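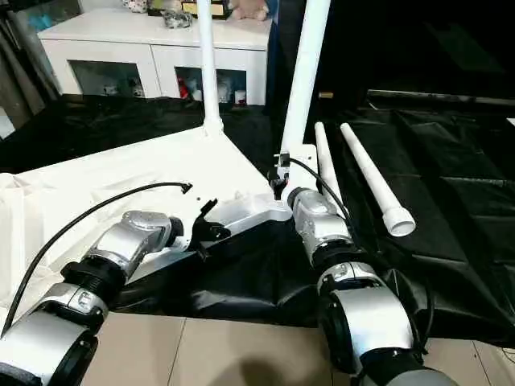
Tsegereda Hadgu wrote that the success rate was the least interesting number in the whole writeup, and I think she has a point. The part I keep going back to is the split between holding and inserting. If one arm only has to hold, you can train it on far less data. The paper sort of says this in section 4 and then drops it.

gridlock_pete
Posts: 2781
I read section 4 differently. They trained one policy for both arms and a second version with the arms separated, where the left arm gets told what the right arm is doing but not the other way around. The separated version did better on the stand assembly. It did worse on everything where both arms have to move together. So I wouldn't say holding needs less data. I'd say this one task happens to be lopsided.

marrowfat
Lopsided tasks are most of assembly though. One hand is a vise and the other does the work. Look at how people put together a coat rack or a lamp.

gridlock_pete
People switch hands all the time when they do that. I tried it with a floor lamp last night and I swapped the holding hand at every joint.

Rodica Crăciun
I worked on the Callolham baseline that they compare against, so take this with that in mind. Our numbers in their table are lower than what we reported. I don't think they did anything wrong. We ran with the base of the stand fixed down, and they let it lie free on cloth. A free base moves when you push on a pole. A policy that never saw it move has no idea what to do next. I would expect a drop and there is one.

What I would have liked to see is our method retrained on their setup. They fine-tuned it on 14 demonstrations. Their own method got the full set.

tolerance_stack
14 is not a fair comparison. That alone should have come up in review.

marrowfat
They say in the appendix that 14 was what the Callolham release recommends for a new object.

Rodica Crăciun
For a new object, yes. A new object in the same fixture. The readme could have been clearer and I'll fix that part.

tolerance_stack
OK, then that's on both sides. I still don't think you can put the two rows next to each other in a table and draw a conclusion.

Has anyone here tried to reproduce it? I have two arms and no patience. My question is about cloth. We use a bare bench at work and I don't know if the cloth helps or hurts. I could see it going either way. It stops small parts from rolling but it bunches up under a flat base and then the base sits at an angle.

lowell_k
I tried. Not the same arms as theirs, and my stand is a cheap one from a garage sale, so this is a loose copy at best.

On a bare table the base slid when the pole went in. Holding it harder didn't fix it because the gripper then tipped the whole base up on one side. With a cloth under it the sliding mostly stopped. The folds were a problem for perception and not much of a problem for the assembly. The head camera model kept treating a crease as the edge of the base. I got around that by adding 12 more demonstrations where I pulled the cloth into a different shape before each one. After that it quit doing it, at least in the runs I watched.

Loose tubes lying near each other were harder. It would pick the wrong one and then try to insert it anyway.

gridlock_pete
Did you run the shared version or the separated one?

lowell_k
Shared. I couldn't get the separated one to train. The loss went flat early and stayed there. I suspect a config thing on my end.

Tsegereda Hadgu
Check the delay setting. The left arm reads the state of the right arm from 2 steps back, and the default in the Foline repo is zero. With zero it learns to copy, and then it does nothing useful at run time. It's in an issue on the repo and not in the paper. I lost most of January to it.

lowell_k
That would explain it. Thanks. I'll run it again with the delay set and post the curves.

marrowfat
Back to the wrong tube problem. The paper counts a wrong tube as a failure only if it gets inserted. If the arm picks it up, drops it and picks up the right one, that's a success. I don't love that but they state it plainly.

tolerance_stack
I'm fine with that. Recovering is the skill you want. What I'd object to is leaving out the time it took.

Rodica Crăciun
Time is in the supplementary file, second tab. The recoveries are slow.

gridlock_pete
Found the tab. Slow is generous. I'd still take it over a policy that jams the wrong tube in and keeps pushing. If lowell_k gets the separated version running, I'd like to see those two compared on recovery time with the base left free.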